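Why Can You See Through Glass?

by Ok-hee Yeon

My nephew walked into our patio door last summer. Bonk! He was fine (the popsicle wasn't), but he sat on the floor rubbing his nose and asked me a really good question. If the door is hard enough to bump into, how come he could see the yard through it?

I thought I knew the answer. I started to say it out loud and got as far as "Well, light goes through it because it's clear," and then I stopped, because clear is just a word for "light goes through it." So I went and read up, and now I get to tell you.

What glass is made of

Mostly sand! Glassmakers take very clean sand and mix in a few other powders that help it melt. Then they heat it in a furnace until it glows orange and gets thick and gooey like honey. When it cools down, it turns hard.

But a pile of sand isn't see-through, is it? Hang on to that thought, we'll come back to it.

What happens when light hits stuff

Everything around you is made of atoms, which are much too small to see. Inside atoms there are even tinier bits called electrons. Light carries energy, and electrons can grab it, but they are picky eaters. They only take certain amounts. If the light has the wrong amount, they leave it alone.

In a brick, there's plenty in there to grab the light or bounce it back. Some colors get soaked up and the rest bounce off to your eyes, and that's why you see a reddish brick and not whatever is behind it.

In glass, the light we can see doesn't have enough energy for the electrons. No thank you, they say! So most of that light keeps going, out the other side and into your eyes. It does slow down a bit while it's inside, and it speeds up again when it comes out, which still sounds made up to me, but it's true.

There's another kind of light called ultraviolet. It comes from the sun and it's the kind that gives you a sunburn. Our eyes can't see it. It has more energy, and window glass stops a good part of it. So glass isn't see-through for every kind of light - just for the kind that you and I use to look at things.

So what about the sand?

Each grain of sand has lots of little sides. Every time light goes from air into a grain, or from a grain into the air, some of it bounces and some of it bends. Now picture that happening over and over in a whole handful. The light gets scattered every which way, and nothing can make it straight through to your eyes.

Ice does the same thing. A smooth ice cube can be pretty clear, but crushed ice in a snow cone looks white. It's the same frozen water with a lot more edges.

Try this with a grown-up

You need a piece of frosted glass, like a bathroom window with a rough side you can reach, and some clear tape. Look at the window first. Blurry! Now press a strip of tape onto the rough side and rub it down well with your finger. Look through the tape. The sticky part fills in the tiny bumps, so the light doesn't scatter as much, and you should get a clearer peek. (It doesn't work on the smooth side, so check with your fingers first.)

If your windows are all the plain kind, wax paper is fun too. Lay it flat on a page of a book and you can read the words. Lift it up slowly and watch them melt into fuzz.
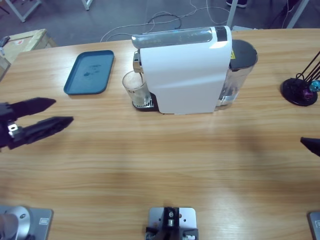
See-through isn't only yes or no, and once you start looking for the in-between kinds you'll find them all over the kitchen. A clear drinking glass lets nearly all the light come through, so you can spot even a little bit of pale drink at the bottom of it. The water tank on the side of the coffee machine is clear as well, which is handy when somebody needs to check the water. Then look at the panel along the top of the machine. It's see-through, but gray! Gray see-through things soak up a share of every color and let the rest pass, a lot like sunglasses do. And the black lid on the tank keeps almost all the light for itself, so you can't see through it at all. Next time you're waiting for breakfast, try lining up a few things from your own kitchen, from the clearest to the darkest, and hold each one up to the window. My nephew put the honey jar in the middle, and we're still arguing over the jelly.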